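Cistow Wrapper Collection: Frequently Asked Questions

Last updated 19th October

On this page we have collected the questions which we receive most often about collecting snack wrappers at home, at school and in the office. If your question is not here, please write to us and we will try to reply within 5 working days.

What is the wrapper collection?

It is a local program in Cistow. Households and small offices keep their empty snack wrappers apart from the other trash and bring them to one of our drop-off points. From there the wrappers go to the sorting room at Plesis, where they are checked by hand and pressed into bales.

Which wrappers can I bring?

You can bring the wrappers of chocolate bars, cookies, crackers and candy, and also chip bags. Clear film is accepted, and so is film with a silver color inside. It does not matter which brand it is, or in which shop you bought it.

Which wrappers are not accepted?

Please do not bring paper cups, foil trays, drink pouches or any packaging from meat and cheese. Baking paper is also a frequent mistake. If you are not sure, put the item in a separate small bag and show it to the person at the drop-off point.

Do I have to wash them?

No. Shake out the crumbs over the sink or the trash can. If there is melted chocolate inside, wipe it with a used napkin. A wrapper which is very sticky should go in the normal trash, for it can spoil the others in the same bag.

What kind of container should I use at home?

Any open container is good, but we recommend a plastic basket with openings in the walls. Air can pass through it, and you see from the side how full it is. Crumbs will fall out through the openings, so from time to time you need to wipe the table or shelf under it. A closed box is less practical, as the smell stays inside.

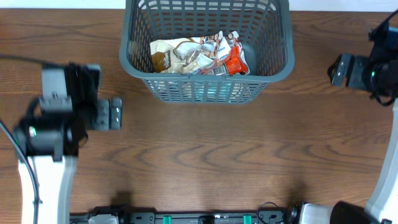
Mixed snack wrappers in a gray plastic basket.

Should I fold the wrappers or crumple them?

Both are allowed. Crumpled wrappers take more space, but they are easier for us to pull apart in Plesis. If you fold them, please do not tie them in a knot and do not use tape or rubber bands. Please also do not push small wrappers inside a bigger one, for then we must open each of them.

How much should I collect before I bring it?

There is no minimum for households. For offices and schools we ask for at least 100 wrappers in one delivery, and the maximum is 999. If you have more, call us first, so that we can prepare a place for them. You do not have to count exactly. Our colleague Periklis Karras weighs the bags and makes the calculation from the weight.

In what should I bring them to the drop-off point?

Empty your basket into a clear bag and close it loosely. Keep the basket at home, please. We had many baskets left with us in April and we could not find to whom they belong.

Can my office get a basket from you?

Yes, if you have a kitchen or a break room which is used by more than 5 people. The basket is lent without payment for as long as you take part. Put it on a table or counter where people eat, and not in the corner beside the trash can, otherwise it will be filled with tea bags and tissues.

Who pays for the program?

It is paid by the Kastitz fund and by small donations. In our first year we received some 2000 bags, which was more than we had planned, and for this reason we rented the second half of the room in Plesis.

Whom can I contact?

For questions about drop-off points, ask for Leonidas Mavromatis. For baskets and office deliveries, ask for Periklis Karras. You can reach both of them through the contact form on this site.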